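# Teaching by Hand

**A Clurkwood workshop is training robot arms without putting a robot in the room. The method is cheap and portable, and it depends heavily on the person holding the gripper.**

The first thing Jeanie Dalgleish teaches new demonstrators is to slow down at the end of a movement. Most people reach for an object at a sensible speed, close on it, and start lifting before the fingers have settled. A person can do that all day without dropping a cup. A robot arm copying the same motion will clip the rim.

Dalgleish runs demonstration work at Rosska, a small automation firm that occupies the upper floor of a converted office block in Clurkwood. Its customers want arms that can tidy, sort and put away: jobs too variable to program point by point. Rosska's approach is to have people do the work with hand-held grippers, record what the grippers see and where they go, and train a control policy on the result. The arm that eventually runs the policy carries the same fingers.

The project now under way is called Hidari, and it covers two-handed work in furnished rooms. As of 19/07/2025 the Hidari set held 1,547 accepted demonstrations. Another 133 had been rejected on review, most of them because tracking was lost for part of the recording.

## Why not drive the robot?

The older way to show a robot a task is to operate it remotely. The operator sits at a pair of leader arms, or wears a headset and holds controllers, and the robot follows. Every recorded motion is one the robot has already made, so there is no doubt about whether it can be made again.

Rosska used this method until May of last year and still keeps a station for it. Zsolt Kiss, who built the station, lists its faults without much sentiment. The follower arms lag slightly behind the operator. There is no sense of touch through the link, so operators squeeze too hard or wait for visual confirmation that they have hold of something. Moving the whole setup to a new room takes most of a day.

"You end up with very good data from one bench," Kiss says. "Then the customer's bench is a different colour and you start again."

A hand-held gripper goes wherever the operator can walk. The wide-angle camera on it looks out past the fingers, taking in the contact point and most of the surrounding room in one view. The distortion is severe, but the policy is trained on the same distortion it will see later, and the breadth is useful. Walls, ceiling lights and window frames give the software fixed features to track against while the fingers are busy.
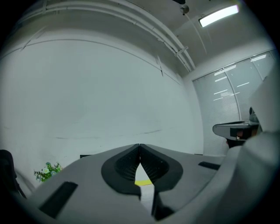 Finger design took longer than the camera did. The pads on the current tool are black rubber with a ribbed inner face, and they went through 14 versions. Early pads were flat and gripped well on boxes but let round handles roll. Softer ones held the handles and then folded under a heavy book. Etelka Szekeres, who did most of the moulding, settled on a compromise that flexes at the tip and stays stiff near the base. She would still like a harder compound and expects to lose the argument on cost.

## Knowing where the hands are

A single gripper can be tracked from its own camera with reasonable accuracy. Two grippers present a further problem, as each must be located relative to the other as well as to the room. An error of a few millimetres between the hands is enough to spoil a handover or tear a sheet of paper.

Rosska deals with this by fixing a white cube to each tool, printed with black square markers. Software that knows the size and pattern of each marker can work out the cube's position and orientation from one image. With different patterns on different faces, the tool can be turned through a wide range of angles and still be identified. A head-level view records both cubes along with the operator's forearms and the work area.

Máté Szilágyi wrote the code that reconciles the two sources. When the cubes are in view, their poses correct the slow drift in the grippers' own estimates. When one is hidden by a sleeve or a table edge, the software carries on with what it has and flags the interval. If the flagged interval is too long, the demonstration goes to a reviewer.

"The rule we give people is to keep your elbows out and don't turn your back on your hands," Szilágyi says. "It sounds silly until you try to reach under a desk."

The rooms themselves are set up as ordinary places, with desks, chairs, plants, blinds and side tables. Power leads are left where they would usually run. Enikő Illés, who plans the recording schedule, rearranges the furniture between blocks and changes the small items on the desks. A policy trained in a bare room tends to fail at the first chair, and she prefers to find that out before a customer does.

Each block opens with the same routine. The operator holds both tools out in front, fingers open and cubes clear, and keeps still while the software fixes the starting poses. Only then does the task begin. Illés puts the time lost to this at a few seconds per demonstration and considers it well spent, having once thrown out a full afternoon's work over a bad start pose.

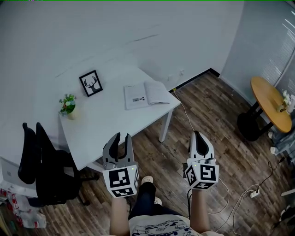
## The human variable

The weak point of the method is that a person can do things the robot can't. A wrist bends further than the arm's last joint. A demonstrator can lean over a desk, shift weight to one foot and reach around an obstacle without noticing. The recorded path may be perfectly smooth and still be impossible for an arm bolted to a stand.

Rosska filters for this after recording. Each path is checked in simulation against the joint limits of the target arm, and those that can't be followed are set aside. Kiss argues that the check should run live, with a warning tone in the operator's ear. Dalgleish has tried it and found that people began moving to please the tone, with stiff, hesitant motions that trained poorly. The two have not agreed on a fix.

Operators also differ from each other. One will always steady an object with the left hand, another will use the left only when the right fails. Both are valid, but mixed without care they can produce a policy that starts one way and finishes the other. Rosska now writes a short script for each task stating which hand leads and where each object ends up, and leaves speed and grip to the individual.

An outside comparison came from Tóth, a fit-out company that agreed to test an early Hidari policy on a desk-clearing job. The arm coped with the desk and most of the objects. It struggled with anything glossy, and it repeatedly set an open book down with the pages bent underneath. Dalgleish had her team record more book handling, slower, with a clear pause before release. The target for the finished set has since been raised to 1,701 demonstrations, with most of the addition going to thin and flexible items.

Kiss still switches on the remote station now and then, mainly for tasks where force matters more than variety, such as pressing a plug into a socket. He has started bolting the hand-held fingers to the follower arms so that recordings from both methods can be pooled. The first combined training run is waiting on a replacement wrist motor.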